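# Ordnung in der Kiste? Sortieren und Packen von Bauklötzen nach Farbe

Projektbericht, Modul Materialfluss und Lagerpraxis, Zwischenstand März

## Ausgangspunkt

Die Firma Jetora verleiht Spiel- und Lernmaterial an Horte und Ferienprogramme. Die Klötze kommen nach jeder Ausleihe unsortiert zurück und werden im Lager in große Metallkisten gekippt. Von dort aus soll jemand sie nach Farben trennen, damit das nächste Set wieder vollständig in seine Tasche passt. Unser Betreuer, Mortimer Pennington, hat uns die Frage mitgegeben, ob eine Vorsortierung schon in der Kiste Zeit spart. In der Aufgabenstellung stand das fast wie eine Tatsache. Ich war von Anfang an nicht überzeugt und bin es nach sieben Durchgängen immer noch nicht ganz.

Die Idee stammt aus einem internen Leitfaden, der bei Jetora unter dem Namen Dravunora läuft. Darin heißt es, dass jede Kiste gedanklich in Zonen geteilt wird: eine Farbe in die eine Ecke, die andere gegenüber, die Mitte bleibt frei. Klingt vernünftig. Eine Messung dazu enthält der Leitfaden nicht, auch keine Angabe, bei welchen Mengen das Verfahren erprobt wurde.

## Vorgehen

Wir haben mit grünen und roten Klötzen gearbeitet. Ein volles Set umfasst 600 Stück, das wäre für unsere Zwecke unsinnig viel gewesen. Deshalb haben wir in jedem Durchgang 18 Klötze eingeworfen und sie nach und nach wieder entnommen. Verglichen wurden zwei Varianten:

- **Variante A:** Klötze bleiben liegen, wie sie gefallen sind, und werden der Reihe nach entnommen.
- **Variante B:** Klötze werden zuerst innerhalb der Kiste nach Farbe zusammengeschoben und dann entnommen.

Bei B gehört das Zusammenschieben selbstverständlich zur Arbeitszeit. Das betone ich, weil der Leitfaden diesen Schritt stillschweigend weglässt und erst ab der fertigen Ordnung rechnet. So gewinnt jede Vorsortierung.

Schwierig war schon die Frage, wann eine Farbe als zusammengeschoben gilt. Im Protokoll hatten wir zuerst nur "liegt beieinander" stehen. Damit ließ sich fast jeder Zustand rechtfertigen. Seit dem dritten Durchgang gilt: Jeder Klotz muss mindestens einen anderen derselben Farbe berühren.

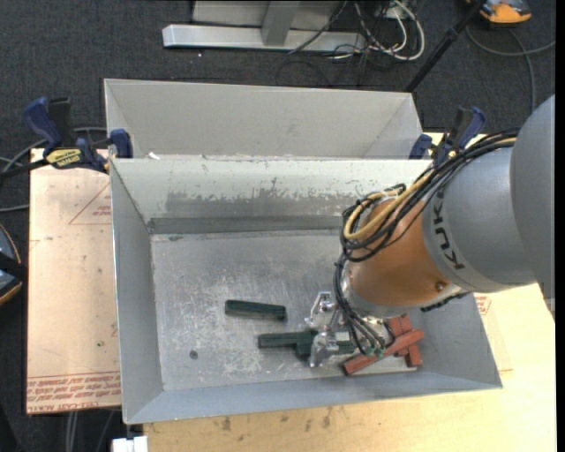
Streng genommen reicht auch diese Regel nicht aus. Zwei Klötze, die sich nur an den Enden berühren, erfüllen sie genauso wie ein Stapel, in dem alles kreuz und quer übereinanderliegt. Für die Entnahme ist das ein erheblicher Unterschied. Ein Klotz, der flach auf dem Boden liegt und ringsum Platz hat, ist sofort gegriffen. Liegt ein anderer schräg darüber, muss erst der obere weg, und dabei verrutscht gern der Rest. Ein einzelner Klotz, der die Regel verletzt, kann also schneller aus der Kiste sein als ein regelkonformer Haufen.

## Beobachtungen

Am Mittwoch haben wir die letzten Durchgänge gemacht und danach die Notizen verglichen. Drei Punkte halte ich für einigermaßen belastbar.

Erstens: Die Ecken sind ein Problem. Der Leitfaden empfiehlt sie als Sammelplatz, und tatsächlich rutschen die Klötze dort nicht mehr weg. Man kommt aber auch schlechter an sie heran, weil zwei Wände im Weg sind. In Variante B haben wir in den Ecken öfter nachgefasst als in der Mitte.

Zweitens: Die Farbe spielt beim Finden eine geringere Rolle als gedacht. Dunkelgrün auf grauem Metall hebt sich schwächer ab als Rot, bei der kleinen Menge hat das aber keine Verzögerung verursacht. Ob es bei einem vollen Set anders wäre, wissen wir nicht. Die Gruppe war sich darin übrigens nicht einig, und im ersten Entwurf dieses Berichts stand noch das Gegenteil.

Drittens: Die Reihenfolge der Entnahme wirkt stärker als die Sortierung. Wer oben anfängt und danach die frei liegenden Klötze nimmt, ist in beiden Varianten ähnlich schnell fertig. In Durchgang fünf hat Variante B dreizehn Sekunden gegenüber A verloren, und zwar vollständig beim Zusammenschieben. In den übrigen Durchgängen lagen die Unterschiede so dicht beieinander, dass ich daraus nichts ableiten möchte.

## Zum Material

Der Hersteller Kenusier beschreibt seine Klötze als maßhaltig und leicht stapelbar. Zum Stapeln in der Tasche stimmt das. In der Kiste stapelt sich eben auch, was sich nicht stapeln soll - lange, gerade Klötze legen sich quer übereinander, und je mehr auf einer Seite landen, desto unübersichtlicher wird es. Dewulf bietet für denselben Zweck Einlegewände an. Ausprobiert haben wir sie nicht, und die Produktbeschreibung allein ist mir als Quelle zu dünn.

## Einschränkungen

Sieben Durchgänge sind wenig. Die Einwurfhöhe haben wir erst ab dem vierten festgelegt, die ersten drei sind damit nur bedingt vergleichbar. Außerdem haben wir die Zeiten auf ganze Sekunden gerundet, was bei so kleinen Differenzen ungeschickt war.

Für die Schlussfassung ist noch ein Durchgang mit deutlich größerer Menge geplant. Bis dahin würde ich Jetora nicht empfehlen, den Leitfaden verbindlich zu machen. Die Rohdaten und die alte Fassung der Berührungsregel liegen im Projektordner unter "Protokolle".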